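列表首页 按日期 按主题 按作者 上一封 下一封 回复本帖 退订

主题:回复:Rekau 开放日的见闻,有没有人可以写一写?

各位好:

先请大家原谅,我的中文是成年以后学的,写长信比较慢,有的句子可能读起来有一点硬。如果哪里用词不对,请直接告诉我,我不会介意,还会记在本子上。

我把原来的信引用在下面,然后按照信里的顺序回答,最后补充几件没有人问、但是我觉得有用的事情。

2023年8月1日,一位列表成员写道:
> 大家好,
> 我们单位今年没有赶上六月份 Rekau 在 Blackwood 办的开放日,报名的时候名额已经满了。
> 网站上只有一页很短的介绍,看完以后还是不知道现场到底演示了什么。
> 我想请去过的朋友说一说下面几件事:
> 一、现场的任务是摆好给人看的,还是平时真的在做的?
> 二、遥控操作和自动运行,各占多少?参观的人能不能分清楚?
> 三、线缆一类的软东西,Felus 现在能处理到什么程度?
> 四、数据是怎么收的,怎么挑的?
> 五、带学生去合适不合适?
> 我们打算明年也做一个小的演示日,地方不大,预算也不多,所以细节越多越好,失败的地方也请不要省略。
> 先谢谢了。

我那天上午和下午都在,中间只出去吃了一次饭,所以看到的应该算比较完整。不过我要先说明,我是以参观者的身份去的,没有参加他们的准备工作。凡是 Rekau 的工程师告诉我的,我会写"他们说";没有这样写的,就是我自己看到的,或者是我自己的看法。

先说地方。Blackwood 是一栋旧的仓库楼,Rekau 租了一层。从车站走过去要过一座桥,路牌很小,我走过了头,又走回来。门口有签到的桌子,每个人领一张纸,上面印着参观的路线和当天的时间安排。纸上的字太小了,这是我的第一个意见,后来在反馈表上也写了。楼里没有电梯,对带设备来的人很不方便,你们选场地的时候请注意这一点。

参观是分组的,每组人不多,由一位工程师带着走。这样安排有好处,大家都站得近,可以问问题。坏处是等待的时间比较长。等待区有茶和饼干,墙上有一块屏幕,循环播放一段介绍短片,声音开得很大,旁边的人说话都要提高声音。我把那段短片听了好几遍,现在还能背出开头的两句。

第一件事:任务是不是摆好的。

我的回答是一半一半。他们把平时的工作分成几个"站",开放日那天只打开了其中的一部分。第一站做的是地面上的整理工作,东西就是器材室里常见的东西:带圆形底座的支架、细杆、各种电线,还有一条很显眼的黄色线缆。工程师说,这些东西平时也是这样放在地上的,开放日之前他们讨论过要不要换成好看的积木,最后决定不换。我很赞成这个决定。积木的演示我在别的地方看过很多次,看完以后什么也记不住。

支架比我想象的难。圆形的底座有重量,杆子又细又长,如果夹住杆子的一头往上提,底座就会转,杆子就会打到旁边的东西。所以顺序很重要:先把压在上面的杆子移开,再处理下面的线,然后才动底座。人做这件事的时候完全不想顺序,手自己就知道。看机器做一遍,我才发现自己平时省略了多少步骤。

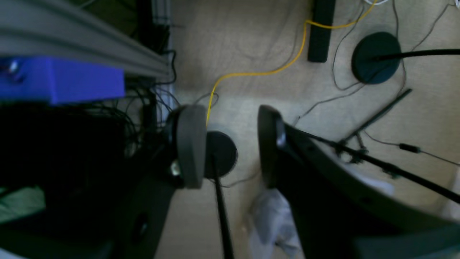 米科·萨洛兰塔(Mikko Salolanta)
Tridlow 邮件列表联络人,兼实验课助教

接着说第一站。那里的光线比较暗,黑色的杆子、黑色的底座和黑色的手指放在一起,从手腕上的摄像头看过去,不容易分清楚哪一条边是谁的。我问带队的工程师,为什么不把手指做成浅颜色。她说他们试过浅色的外壳,但是反光以后画面更难看,现在的办法是让操作者同时看另外一个角度的画面。她还说,真正让操作者累的地方在于判断高低:从上面往下看,杆子离地面有多远,经验不够的人常常猜错。

我自己也在旁边的练习台上试了一下。参观者可以排队试,每个人的时间很短。我的成绩不好。第一次,我以为已经夹住了,合上以后才发现手指在杆子的上方。第二次夹住了,但是我提得太急,杆子滑了出去。旁边有一位年纪很小的参观者,一次就成功了,他的父亲很得意。我把这件事写在这里,是因为原信里说失败的地方也不要省略。

第二件事:遥控和自动,各占多少。

原信问能不能分清楚。我认为现场做得比较老实。每一个站的旁边有一盏灯,灯的颜色表示现在是人在操作,还是程序自己在运行。灯的说明贴在灯的下面,字也很小,不过带队的人每到一站都会讲一遍。

地面整理这一站,我在的时候大部分是人在操作。自动运行只给我们看了比较短的几段,内容是移动手臂到一个支架的上方,张开手指,下去,合上,提起来,放到旁边指定的地方。我看到的几次里面,有成功的,也有没有成功的。没有成功的那一次,手指碰到了底座的边,停下来了,程序等了一会儿,然后退回去重新开始。工程师没有过去帮忙,也没有说笑话来掩盖,只是让大家看。这一点我很尊重。

有一位参观者问,既然还需要人来操作,为什么叫自动化的开放日。这个问题问得有一点不客气,现场安静了一下。工程师的回答我记下来了,意思是:人操作的部分就是在收集数据,没有这一部分,后面自动的部分就没有材料可以学。她说得很平静。我觉得你们办演示日的时候,应该提前准备好怎么回答这个问题,一定会有人问的。

第三件事:线缆。

原信里特别问到了软的东西。简单地说,他们说 Felus 处理单独一条粗的线缆已经比较稳定,处理一堆细的电线还不行。这里的"不行"是他们自己用的词。

我来解释一下我理解的原因。粗的线缆有自己的形状,提起来以后弯曲的样子变化不大,而且颜色鲜明,容易从背景里面找到。细的电线就完全不同了。它们互相压着,绕在底座的旁边,拉一条,别的也跟着动。从上面看,很难知道两条线在哪里交叉,谁在上面,谁在下面。如果中间还串着一个小零件,拉的时候小零件会卡住。人的手遇到这种情况,会轻轻地抖一抖,线就松开了。他们说"抖一抖"这个动作正在研究,用语言描述很容易,要让手臂做得合适很难,抖得轻了没有用,抖得重了会把别的东西带倒。

还有塑料袋。塑料袋我以前没有想过是一个问题,但是工程师花了很多时间讲它。塑料袋放在地上,每一次的形状都不一样,又薄,又会反光,手指合上的时候,常常把它推走了,没有夹起来。他们现在的做法是让手指先轻轻压住地面,再合上。可是这样做对地板不好,时间长了会有划痕。他们说正在和房东商量地板的事情。这种小事网站上当然不会写,可是对我们这样的小单位来说,地板的押金也是钱。

第二站和第一站隔得不远,走几步就到了。这一站主要讲手指本身,包括张开、合上、对齐的检查。很多参观者在这里不停留,觉得没有东西可看,我反而在这里站得最久。

检查的方法是这样的:手指中间什么也不放,慢慢地合上,然后看两块垫片是不是贴得平。如果一边先碰到,另外一边还有缝,就说明对得不齐,夹薄的东西会歪。工程师让我们弯下腰,从侧面看那条缝里透过来的光。他们说每天早上开机以后都要做,换过零件以后也要做,不可以省。手指是靠连杆带动的,螺丝如果松了一点,在连杆的另一头就会放大成看得见的偏差。所以他们在工具柜里放了一本登记簿,谁拧过哪一颗螺丝,都要写上去。登记簿是纸的,用铅笔写。我问为什么不用电脑,他们说,手上有油的时候不想碰键盘。
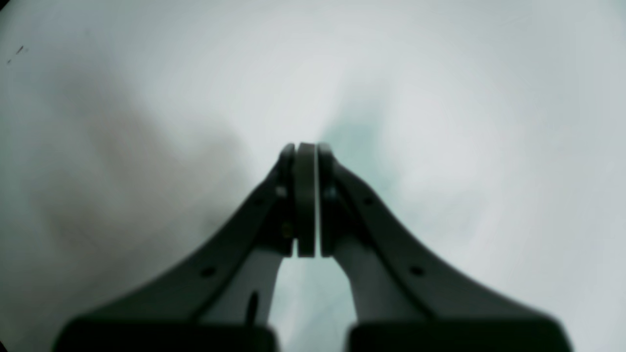

> 我们的夹爪只用来抓轻的东西,也需要每天检查对齐吗?

建议每天做一次空夹检查。轻的东西往往也薄,对齐的误差影响更大,而检查本身用不了多长时间。(这个问题是另外一位成员单独写信问我的,我征得他的同意,把回答一起放在列表里。)

第四件事:数据怎么收,怎么挑。

这一部分讲得最细,我的笔记也最多。他们的做法是,每一次操作从手臂离开起始位置开始记录,到手臂回到起始位置结束,算一条。每一条都有操作者自己写的一句话,说明做了什么,结果怎么样。到开放日为止,地面整理这个任务一共收了 2,724 条。这个数字写在墙上的一块白板上,工程师说每个星期更新。

我问里面有多少是失败的。她说有 500 多条被标成失败,但是没有删掉。失败的也分种类:有的是根本没有夹住,有的是夹住以后掉了,有的是把旁边的东西碰倒了。她说,刚开始的时候,操作者不喜欢保存自己的失败,会偷偷地重新开始,结果数据看起来很漂亮,训练出来的程序遇到一点点意外就不知道怎么办。后来他们改了规定,重新开始也算一条。规定改了以后,有一段时间大家情绪不太好,过了几个星期才习惯。

挑选的工作是人来做的。每一条由两个人分别看,意见不一样的时候,由第三个人决定。看的人和操作的人要分开,不可以自己看自己的。我问这样会不会太慢,她承认很慢,现在积压的还有不少。这里我有一个自己的看法:如果人手少,可以先只看失败的那些,成功的抽一部分来看。我把这个想法写在反馈表上了,还没有收到回信。

关于布置,他们有一个做法我觉得可以学。每收完一批,就把地上的东西重新摆一次,而且由不操作的人来摆。理由是操作者自己摆的时候,会不知不觉摆成容易夹的样子。杆子都朝向自己,线都拉直,底座之间留出很大的空地方。我回去以后检查了我们实验课的记录,真的是这样,我们的学生摆得非常整齐,整齐得不像任何一个真实的房间。

设备的价格,我问了,他们没有回答完整。手臂的价格要去问供应商,这个我理解。只知道夹爪上的垫片是他们自己设计的,一副垫片大约能用多久,要看抓什么。手臂附近有几个支撑用的零件是打印出来的,他们说坏了就再打印一个,不心疼。

第五件事:带学生去合适不合适。

合适,但是有几个条件。

首先,要提前说清楚,现场会很慢。学生看过网上加快过的视频以后,会以为手臂动得像人一样快。真实的速度会让一部分学生失望。那天有一组中学生,开始的几分钟很兴奋,后来就开始看手机了。带队的老师很聪明,让他们每人猜下一次会不会成功,猜对的人可以先去吃饼干,他们马上又认真看了。

其次,地上有线,要小心脚下。参观者站的地方和工作的地方中间贴了一条带子,但是带子只是贴在地上的,拦不住人。我看见有人往后退着拍照,差一点踩过去。你们如果自己办,我建议用真正的栏杆,矮一点也没有关系。紧急停止的按钮在哪里,每一组进来都应该指给他们看。Rekau 每一组都指了,这一点做得好。

再次,请准备一张大的图,画出手指、连杆、摄像头的位置和名称。带队的工程师一直用手指着说"这个""那个",站在后面的人看不见。中文、英文的名称最好都写上。我自己就是到了第二站才弄明白,他们说的"垫片"和我们实验室说的"指尖"是同一个东西,在这之前我听得很糊涂。

下面是原信没有问的几件事。

提问的时间安排得太靠后。纸上写的是全部看完以后统一提问,可是到那个时候大家都累了,也忘记了前面想问什么。我这一组的工程师人很好,允许我们随时问,因此我们比别的组晚结束,后面一组在门口等了很久,脸色不太好看。我认为每一站留出几分钟提问更合适。

网络在下午断了一次。断了以后,第二个角度的画面没有了,操作者只能看手腕上的画面。他们没有停下来,继续做了一会儿,然后说还是等一等比较好,就请大家先去喝茶。那几分钟我觉得是全天最有意思的,可以看出操作者多么依靠另外那个画面。如果只是看顺利的演示,是看不出来的。

翻译的问题。那天来的人说好几种语言,带队的人主要说英文,有一部分人跟不上。我帮旁边的两位先生翻译了一些,翻得不太好,"起始位置"这个词我说成了"家的位置",他们笑了,不过听懂了。如果你们的客人也有这种情况,请事先做一张词汇表,不需要很长。

反馈表是纸的,放在出口的盒子里。他们印了 300 份,我走的时候还剩很多。我猜很多人和我一样,站在门口写不方便,没有桌子,也找不到笔。后来他们在网站上放了一个电子版,链接在开放日那一页的最下面,现在应该还可以填。

还有一件小事要更正。上次我在列表里说 Felus 的新版本已经公开,是我听错了。他们说的是"对合作单位公开",普通用户还要等。已经按照我的话去申请的朋友,很抱歉让你们白跑了一趟。

关于你们明年的演示日,我再说一点个人的意见。地方不大不是坏事。第一站占的地方其实很小,一块地板,一副手臂,几个支架,一些线,就可以让人看很久。我会把钱花在栏杆和照明上,介绍短片可以不做。任务不要多,选一个自己天天在做的,把它讲清楚。请安排至少一个人专门和观众说话,不要让操作者一边操作一边回答问题。我试过,做不到,说着说着手就停了。

我们实验课有一套旧的练习支架,底座是圆的,和开放日用的那种差不多重,放在柜子里暂时没有人用。如果你们需要,可以借走,用完还给我就好,来拿之前请先写信。

我的笔记还有几页没有整理,主要是记录格式和文件怎么命名,内容比较枯燥。想看的朋友请直接回复给我,不要回复到整个列表,我整理好以后一起发。别的参观者如果看到的和我不一样,请在这里更正,尤其是上午第一组的朋友,你们看到的自动运行好像比我们多。

祝大家工作顺利。

米科

上一封 下一封 返回主题列表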